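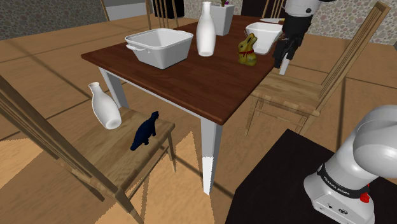
Can a Machine Clear the Table Yet?
Hema Arumugam, project report, 2021-05-10

I picked this topic because I hate clearing up after dinner, and I wanted to know how long I'd have to keep doing it. All my tests ran in simulation (the lab arm was booked until July, so no real plates got hurt!).

I gave the arm 29 tries at each of 2 chores: pick up a bowl and move it, then pick up a vase and stand it upright. I called my control program Warna. The bowl went okay once I told it to grab the rim. The vase was a pain — when it lies on its side the fingers have to come in at just the right angle, and if it's down on a chair the chair back gets in the way of the arm. I spent a whole weekend on that and only got 5 good runs.

So my answer is no, not yet. A person sees a mess and knows where everything goes. Warna had to be told, object by object, and it still got stuck a lot. Next term I want to try letting it choose its own grip, starting with the vase again.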